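5月22日

朝から第9章を直していた。昨夜の時点では終わったつもりでいたのに、読み返すと会話だけで進んでいて、二人がどこに立っているのかわからない。港の倉庫なのか、その外の道なのか、書いた本人が迷うようでは困る。結局、前半を捨てて書き直した。減った分は惜しくない。

このところ、ハラ・アタッラーの創作講座の記録を少しずつ読んでいる。彼女は章を書く前に、その章で誰が何を失うのかを一行で書いておくそうだ。書けなければその章には手をつけない。自分はいつも逆で、とりあえず書き出してから、何の章だったのかを後で考える。今日は試しに残りの4章について一行ずつ書いてみた。三つはすぐに書けた。一つはどうしても書けず、昼になった。

書けなかったのは、ユッテがラットデイルの町へ戻る章である。戻らせたいのは、あの町の描写を書きたいからで、話の都合としては戻る理由がない。前にモントリさんに原稿を見せたときも、ここで読む速度が落ちたと言われた。あのときは聞き流したが、やはり当たっていたのだと思う。
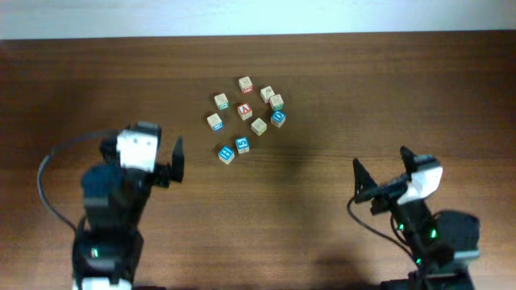

昼は蕎麦。食べながら、町の場面を丸ごと抜いた場合の筋を考えた。手紙の件は第8章に移せる。移せば兄の嘘が早く露見するので、橋の上の口論にも無理がなくなる。困るのは宿屋の女主人で、出番がそこにしかない。気に入っている人物だが、別の話に取っておくことにした。ノートの後ろのほうに名前と口癖だけ写しておいた。

午後はその方針で第8章を開き、手紙を読む場面を入れた。最初は手紙の全文を載せたが、長い。兄の書いた最後の二行だけ残して、あとは主人公の反応で見せることにした。ここはまだ固い。声に出して読むと、語尾が「た」ばかり続く。明日直す。

夕方、ブレアからメールが来た。エギルソン社の短編募集に出すかどうかという話。規定の枚数を見ると、今の長編の一部を切り出して済むようなものではない。新しく書くなら今月は長編が止まる。断るつもりで返事を書きかけ、送らずに置いてある。宿屋の女主人の話なら短くまとまるかもしれない、と少し思ったからだ。

今日の増減は、削った分を引いて300字の増。数字だけ見れば働いていないようなものだが、章の並びは決まった。ノートの一行のうち、書けなかったものには線を引いて消した。

夜、ナーンブリッジ叢書の二巻目を半分まで読む。地の文で人物の年齢を一度も言わないのに、歩き方と食べ物の好みで見当がつく。どこでそう思わされたのか、付箋を貼りながら読み直しているうちに遅くなった。明日は第8章の語尾から。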